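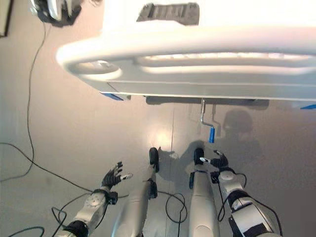
Crank with blue grip, underside of the white unit.

Equipment Care Board > Hand-crank units > Crank position between uses

Posted by: cuiping_xu
Members are asked to comment on the draft rule for the Cakley units at the Wondport site. The draft requires every crank to be stowed after use. At present some shifts leave it hanging, and the floor inspection in January recorded this as a trip hazard on 7 units.
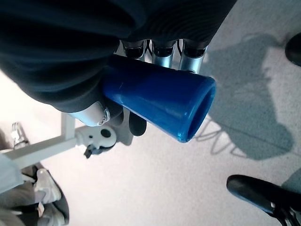
Reply 1: Objection to the draft rule

Posted by: k.amato
I do not support the rule as written. Staff on my floor adjust the units many times per shift, and stowing the crank each time adds work. I would limit the requirement to units beside a walkway.

Posted by: haoran_lu
I disagree with Ms. Amato. A rule that depends on location will be applied differently by each shift.
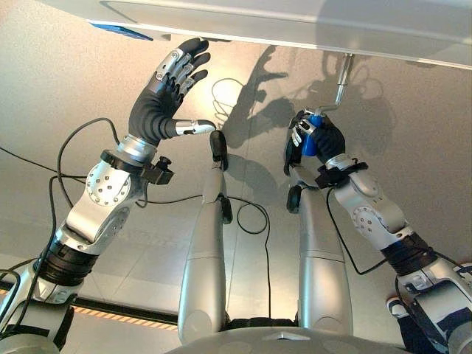 Training records should be reviewed before any rule is adopted. New staff are shown how to turn the crank and are given no instruction on where to leave it. The rod bends near its lower end into the blue grip, and I propose that the training sheet name the grip as the only place to hold it.

Posted by: r_cattaneo
Agreed on the training sheet. Please also add the rod and its end block to the monthly check.
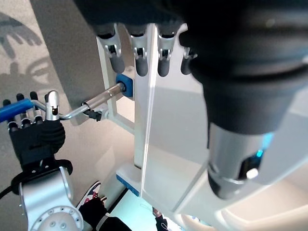 Blue handle, bent rod and square blue end block.

Posted by: k.amato
I accept the monthly check. My objection to stowing after every use stands, and I request that it be noted.

Posted by: cuiping_xu
Noted. Comments remain open for 5 working days.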